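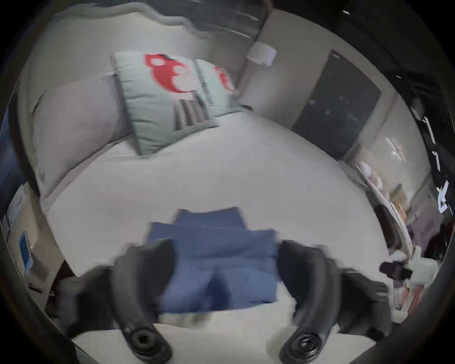
Natalia Medrano wrote to me after last week's session to say that she had read the whole chapter on sleep before the clock and still couldn't see how anyone got up for work. Fair point, Natalia! I skipped over it because I was running late, so these notes begin there and then carry on to what I meant to cover, namely when the bedroom became a private room.

Getting up first. Most people in a village like Dollcombe had animals, and animals are loud. They had neighbours too, and a church bell if the wind was right. Later on, in mill towns, you could pay someone to come and tap on your window with a long pole (a knocker-up, lovely word, please use it in your essays). I have a soft spot for this bit and could go on for an hour, but I won't.

Now, the bed. In the wills we looked at, the bed is often the first thing mentioned and sometimes the most costly thing in the house. When we say "bed" we tend to mean the frame. They usually meant the mattress, the hangings, the blankets, the sheets, the lot. So when a widow leaves her "second bed" to a niece, don't rush to feel sorry for the niece. She may have done very well.

Sheets get their own line in the better lists, and they were counted in pairs. The Dollcombe list I gave you has 9 pairs, which made me sit up, as the house had only three beds. Misaki Minami asked in the seminar whether that meant they washed them less often. I think yes. A big wash was a huge job, and if you owned plenty of linen you could put it off for weeks. Lots of sheets meant you were well off, and it also meant you could let the dirty ones pile up. I find that very cheering.

Who slept where is harder. Children shared, servants shared, and travellers at an inn might share with a complete stranger. The room itself was often a way through to another room, which is why bed curtains mattered so much. They kept the warmth in, and they were the nearest thing you had to a door. Once houses got corridors, the curtains slowly went. Kosmas Xenos disagrees with me here and thinks it was all down to better fireplaces; his handout is in the folder, do read it and make up your own minds.

For next time, please read pages 7 to 31 of the reader and pick one item from the Dollcombe list to talk about. Anything except the warming pan. Four of you have already asked for the warming pan.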